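Panness, Tag der offenen Tür, 26.12.2022. Wer an so einem Datum einlädt, meint es ernst oder hat keine Familie. Ich war pünktlich.

Am Empfang ein Namensschild zum Selbstbeschriften und ein Stift, der nicht schreibt. Bin laut Schild jetzt Besucher Nummer 2605. Gedränge herrschte trotzdem keins.

Erster Programmpunkt: Vortrag von Eusebio Llorente über die Zukunft des Greifens. Neun Folien, auf jeder das Wort »Geschicklichkeit«. Der Beamer brauchte zwei Anläufe, Llorente nur einen. Guter Redner, muss man ihm lassen.

Kernthese: Laufen können sie inzwischen alle, Saltos auch, aber gebt ihnen mal was Dünnes, Leichtes, das ineinandersteckt. Ich dachte an meine Müllbeutel und nickte.

Dann endlich rüber ins Labor. Thema der Vorführung: Pappbecher. Ich hatte mir unter Automatisierung etwas mit mehr Funken vorgestellt.

Die Greifer führt man von Hand. Zwei Finger, innen Schaumstoff, dazwischen soll am Ende der Becher sein. Ánh Trương macht das mit einer Ruhe, für die ich andere Leute bezahlen würde.

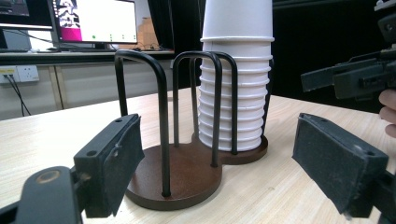
Chiến Âu schreibt mir gerade drunter, das könne doch jeder Becherspender an der Tankstelle, und zwar seit Jahrzehnten und ohne Vortrag.

Stimmt, Chiến. Der Spender an der Tankstelle gibt mir allerdings auch zuverlässig drei auf einmal. Und wenn man ihm stattdessen eine Gabel hinlegt, ist er raus.

Habe dann selbst gedurft. Man hält den Griff, drückt zu, und plötzlich ist die eigene Hand ein sehr dummes Werkzeug. Der erste Becher wurde oval. Der zweite auch, aber mit Absicht.

Ánh sagt, man müsse von oben kommen und nicht so zukneifen. Das hat mir schon mein Fahrlehrer gesagt, in anderem Zusammenhang.

Frage aus dem Publikum, also von mir: Wie oft macht man das, bis die Maschine es begriffen hat? Antwort: einige 100 Mal, dann schaut man weiter. Klingt nach meinem Klavierunterricht.

Nebenan hätte es noch Droteo gegeben, irgendwas mit Rollen. War verschlossen. Am Türgriff ein Zettel: »Gleich zurück, Oktober«.

Zum Abschluss Kaffee. In Porzellantassen.

Fürs Protokoll: Ich würde wieder hingehen. Den ovalen Becher durfte ich behalten, er steht jetzt neben der Tastatur und hält Büroklammern.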